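4.2 Visitor ballots and the hanging order

The second part of the study looked at the visitors' choice prize at the two galleries in Dalen that run one alongside their charity show. Both use paper ballots and both give the prize to the work with the most first choices. They differ in how the works are hung. Dukby groups everything by artist, with a short statement at the start of each group. Fodura mixes the artists and gives each work a small label with title, medium and price.

We collected 1000 ballots over the run of the two shows, after removing those that were blank or named more than one work. The numbers from the two galleries were close enough that we did not weight them. Each ballot carried the work's catalogue number and, where the visitor chose to fill it in, one line giving the reason for the choice. These lines were short. Colour was mentioned more often than subject, and both came well ahead of price.

At Dukby, votes fell off sharply with distance from the entrance. The first 5 works on the left-hand wall took a larger share of first choices than the whole of the back room, although the back room held most of the large watercolours. At Fodura the drop was much gentler. We do not think the entrance effect can be put down to quality alone, as the hanging order at Dukby was drawn by lot before the show opened.

Figure 2. Light blue towel on a wooden table. 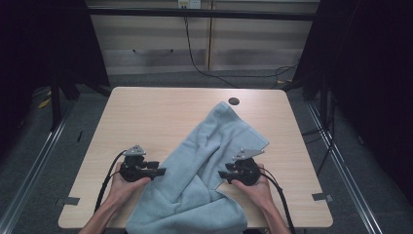 4.3 Statements and labels

Visitors at Dukby often repeated words from the artist's statement in their reason line. Where a statement spoke of travel or of a place the artist had lived in, that place turned up on ballots for works that did not show it. A still life of pears was praised for its view of the coast. We coded a reason as "borrowed" when it used a phrase of two or more words found in the statement, leaving out common phrases such as "the light".

Borrowed reasons were rare at Fodura, where there were no statements on the wall. The catalogue there did contain them, but it was sold at the desk and few visitors carried one round. Those who did were asked to tick a box on the ballot, and their answers looked more like the ones from Dukby -- though the group was small and we would not lean on it.

We also asked exhibitors at both galleries whether they had told friends to vote. Of the 80 who answered, most said they had mentioned the prize to someone, and a smaller group had sent a message asking for votes by title. Works by this smaller group did better on the opening Sunday than later in the run. The Jasari coding sheet, which we used for all the replies, does not separate family from friends, so we cannot say which mattered more.

Figure 3. Folded towel, with its woven border band.

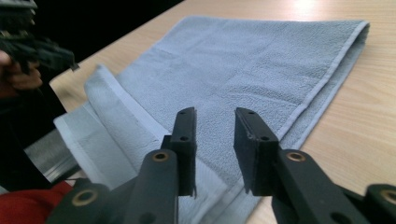

One exhibitor at Fodura wrote that she had stopped asking people to vote after her first show, and that she would sooner see the prize decided by those who had walked through every room. Several others made the same point in different words. A few proposed that ballots be handed out at the exit only, as is already done at Dukby on evenings when the gallery stays open late.

We compared those evenings with the normal daytime hours. The share of votes going to the back room rose, but it remained below what an even spread would give. Visitor numbers were lower on late evenings, and the people who came may have been more used to looking at exhibitions. Section 5 returns to this point together with the question of seating, which was moved at Dukby in the middle of the run.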